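Chapter 4
Evaluating a Packaged Sorting Kit

By Iddrisu Sowah and Marjatta Honkanen
May

Chapters 2 and 3 treated the arm and the gripper as separate purchases. Many small shops do not buy them that way. They buy a kit: arm, two-finger gripper, wrist camera, controller and software, sold under one part number with one support contract. This chapter works through the evaluation of one such kit, the Nikach bench sorter, as sold by the distributor Kundent. The same method applies to any kit of its class.

The test task is fastener sorting. Bolts, nuts and wing nuts are picked from a work surface and placed by type into the cells of a divided box. The parts are cheap and the task is easy to state, but it puts demands on every part of the system. Hex nuts lie flat or stand on edge. A wing nut has no single good grasp. A clear box gives the camera weak edges to work with, and a polished surface adds glare.
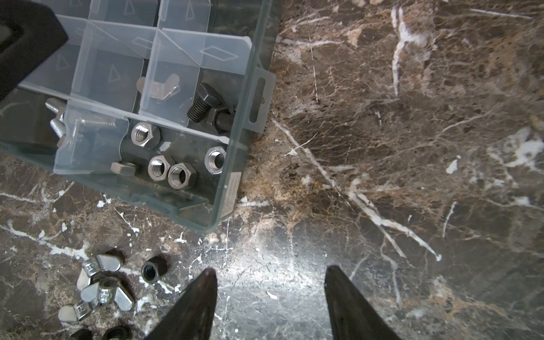
A buyer should settle three questions before asking for a quote. The first is which parts the kit must handle, listed by size, finish and shape. Black and zinc-plated hardware should be listed separately, as detection rates for the two often differ. The second is what counts as a correct placement. A bolt in the right cell but leaning on a divider may be fine for hand assembly and useless for a second robot. The third is who clears a fault, and how long that may take.

Kundent's data sheet gives a rate of 500 picks per hour. The figure applies to one part type on a matte gray mat. It says nothing of mixed parts, and the buyer should ask for a mixed-part figure in writing. In the acceptance trial described in Section 4.3, run by Filippos Tsoukalas at the Prornley shop, the kit made 2,000 picks of mixed hardware and logged 29 faults. Section 4.4 divides these faults into missed grasps, dropped parts and wrong cells, and shows why the total alone is a poor basis for comparing kits.

Setup time is a cost as well. The Prornley crew needed 55 minutes to teach the box position and the cell layout. The work must be repeated whenever a box with a different cell pattern is used.

4.1 Reading the Data Sheet

Start with the gripper. Note the stroke, the fingertip width and the smallest part the seller will guarantee. Compare the fingertip width with the inside width of the smallest cell, and allow clearance on both sides for the fingers to open.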